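Setting up your first tray pick in the Pretora simulator

So you've got the Pretora starter kit installed and the licence sorted - well done, that's the fiddly bit behind you! Before you go anywhere near the real arm, I'd spend an evening in the simulator, and a cup of tea won't hurt either.

Open the Practice menu, choose Tray Pick and leave the speed at 5. I know it feels slow, but you'll be glad of it when you're still learning the keys. Set the step limit to 300 and press Start.

Bring the arm down in small nudges and switch to the wrist view once you're close.

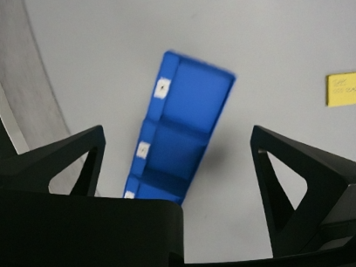 Lining up the wrist is where most of my own practice runs go astray, so take your time over it. Turn the gripper a little, look, then turn it again. My blue tray lies on a diagonal between the two black fingers, and I use the raised rim with the little white labels as my guide for the angle. Once you're happy, close the fingers gently and save the run under a name you'll recognise later - mine all used to be called "test", and Embla Ekström still teases me for it.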